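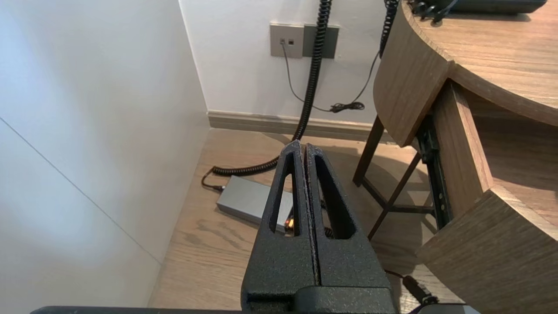

4 Fitting the floor heating mat and thermostat

4.1 Before you start

This section covers the Dallo heating mat under a floating wood-effect or engineered timber floor, controlled by the Sostico thermostat. For mats laid in tile adhesive, use Section 5. Do not mix steps from the two sections. The floor build-up and the probe position are different.

The final connection to the mains must be made by a qualified electrician. The mat may be unrolled, positioned and tested for resistance by any competent person.

Check that the following are on site:

Dallo mat, correct size for the heated area
Sostico thermostat with floor probe
Petchrat insulation boards, 6 mm
Conduit for the probe, with end cap
Digital multimeter
Aluminium tape
Warranty card (packed inside the mat carton)

CAUTION: The heating cable must never be cut, shortened or crossed over itself. Only the carrier mesh may be cut.

CAUTION: Do not heat the floor beneath fitted units, baths or furniture with a flat base. Trapped heat will damage the floor covering and may damage the cable.

4.2 Preparing the subfloor

1. Remove all old floor covering, staples and gripper rod.

2. Check the subfloor with a two-metre straightedge. Fill any hollow deeper than 3 mm with levelling compound and leave it to cure for the time stated on the bag.

3. Test a concrete subfloor for moisture. If the reading is above the limit given by the maker of your floor covering, stop and deal with the damp first.

4. Sweep and vacuum the whole area. Grit left under the insulation boards will press through into the mat.

5. Lay the Petchrat boards with staggered joints, printed side down. Leave a 10 mm gap at the walls. Tape every joint.

Note: On timber subfloors the boards must be laid across the line of the floorboards. Screw down any loose floorboard before you begin.

4.3 Planning the mat layout

6. Draw the room to scale and mark all fixed items. Subtract their area. What remains is the heated area.

7. Mark the thermostat position on the wall. The cold tail is supplied in a fixed length and must reach the back box without a joint.

8. Choose the start point so that the cold tail leaves the mat close to the thermostat. Plan the runs to finish in an open part of the room. If some mat is left over, it cannot be trimmed and a smaller size must be ordered.

9. Keep the mat 50 mm from walls and 100 mm from any waste or heating pipe.

4.4 First resistance test

10. Set the multimeter to the 200 ohm range. Measure between live and neutral on the cold tail and write the reading in box A of the warranty card.

11. Compare the reading with the value on the mat label. It must lie between 5% below and 10% above that value.

12. Measure between live and earth, then neutral and earth. Both must read as open circuit.

If any reading is outside these limits, do not lay the mat. Repack it and contact Stitico Technical Support, quoting fault code 346 and the batch number from the label.

4.5 Laying the mat

13. Unroll the first run with the cable facing up. Fix the mesh at both ends with aluminium tape.

14. At the end of the run, cut the mesh between two loops of cable and turn the mat. Take care to keep the blade away from the cable.

15. Continue until the mat is used up. The gap between neighbouring runs should match the cable spacing within the mat. Runs must not touch or overlap.

16. Cut a channel in the insulation boards for the cold tail joint and the end joint, so that both sit flush. Do not put tape over either joint.

17. Repeat the resistance test. Write the reading in box B.

CAUTION: Wear soft-soled shoes and do not stand tools or stepladders on the mat. Lay spare board over any route you need to walk.

4.6 Floor probe

18. Cut a channel for the conduit midway between two parallel lengths of cable. The probe must extend at least 300 mm into the heated area.

19. Fit the end cap, place the conduit in the channel and feed the probe in until it stops.

20. Pull the probe out and feed it in once more to prove that it can be replaced later. If it catches, ease the bend where the conduit meets the wall.

Note: The probe and the mat supply must run in separate conduits.

4.7 Laying the floor covering

21. Confirm that the covering is approved by its maker for use over heating. Leave the unopened packs in the room for 48 hours with the heating off.

22. Lay the covering as a floating floor. Do not nail, screw or glue through the mat. Leave the expansion gap stated by the maker.

23. Test the resistance a third time when the last board is down. Write the reading in box C. All three readings should agree closely. A marked change indicates damage, and the floor must be lifted before the thermostat is connected.

4.8 Setting the thermostat

24. With the supply isolated, have the electrician connect the mat, probe and supply to the terminals shown inside the cover.

25. Restore the supply. Hold the centre key until the display shows the installer menu.

26. Enter installer code 2781.

27. Set floor type to WOOD. This limits the floor surface to 27 °C. Do not raise the limit.

28. Set sensor mode to AIR + FLOOR.

29. Press the centre key to save. The display returns to the clock.

30. Start at 18 °C and raise the setting by one degree a day until the chosen temperature is reached.

If the display shows E2, the probe is disconnected or faulty. If it shows E5, the thermostat has overheated and must be left to cool with the supply off. To clear all settings, enter 926 in the installer menu and begin again at step 26.

4.9 Records

Fill in the warranty card, attach the layout drawing and leave both by the consumer unit. Send a copy to Stitico Technical Support, marked for Wanpen Wongsuwan (domestic) or Walid Qaisi (trade and rented property). Cards with box A, B or C left blank will be returned.

Section 5 begins on the next page.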